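Review: Parnard protective wrap kit for arm and hand cells
Equipment notes, Trarodeo Training Workshop
Author: R. Dambrauskienė

The Parnard wrap kit is sold to workshops that run a robotic arm with a jointed hand and wish to keep dust and handling marks off the forearm between services. It consists of a roll of clear film, a bag of reusable ties, a cleaning cloth and a printed card of checks. The workshop bought one kit in April at a price of £115 and has used it on a single cell, known locally as Curia, for 19 working shifts. The cell practises shelf work with books and has its own taped floor area.

Fitting

The card allows 40 minutes for a first fitting. Our technicians needed longer, chiefly on account of the wrist. The film must be kept clear of the finger linkages and must not cover any fastener that is inspected at the start of a shift. The instructions deal with the first point properly and pass over the second in one sentence, and a small drawing would have been of more use. Later fittings were completed within the stated time.

The film is supplied in one width only. On the broad part of the forearm it folds readily, but it creases heavily as the arm narrows, and the surplus has to be trimmed by hand. Users should cut with the arm powered down and the hand at rest. Scissors are not included.

In use

The workshop's main concern was whether the covering would interfere with work at close quarters, particularly at the book shelves, where the hand has to reach up to narrow compartments. The second concern was the floor. Cables in the cell lie on carpet, and any loose end of film could catch on them or on a chair base.

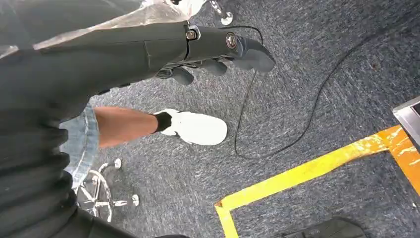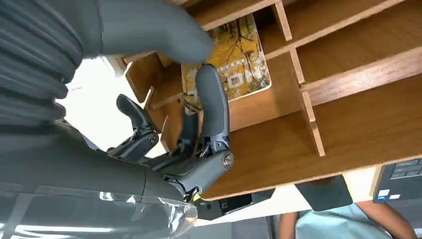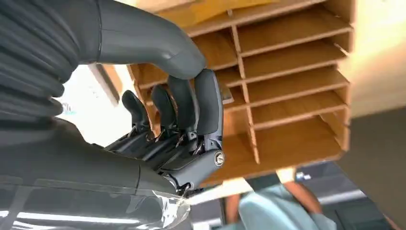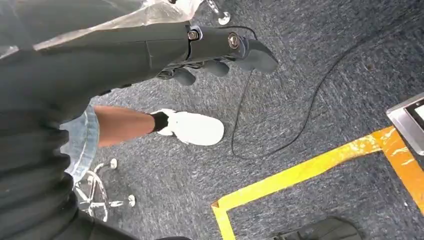
Curia cell, floor area (first and last) and book shelves (second and third), with clear film at the forearm or wrist.

During the review period no film was drawn into the finger joints. It did work its way towards the wrist over a long shift, and on 3 occasions the technician on duty stopped the cell to pull it back. The ties hold well on a smooth housing. They are less secure next to a ribbed sleeve, where they tend to settle into the folds and slacken.

Access for routine checks is good. The bolt and the round screw caps near the wrist can be inspected without unwrapping the arm, provided that the film has been placed with care. Access to the forearm seams is poor, and the film must be removed in full before they can be wiped down.

Looking after the kit

The card advises changing the film weekly. We found this reasonable. Creased film becomes difficult to see through, and fine dust gathers in the folds. The cleaning cloth is of ordinary quality and may be replaced with any lint-free cloth. Spare rolls are available separately, although delivery to us was slow and the roll arrived without a core, so it could not be hung on the dispenser.

Assessment

The kit is recommended for cells in light use, with two reservations. The supplier should offer a narrower film for the wrist, and the card should state plainly which fasteners are to be left uncovered. Workshops with several arms may find it cheaper to buy film and ties separately and to write their own card. Curia will remain wrapped until the next full service, when the forearm will be examined for marks left by the ties.

Recent equipment notes
Floor marking tape: wear on low-pile carpet
Parnard tie set, second version
Cable covers for shared work areas
Shift-start checks for jointed hands
Choosing shelving for handling practice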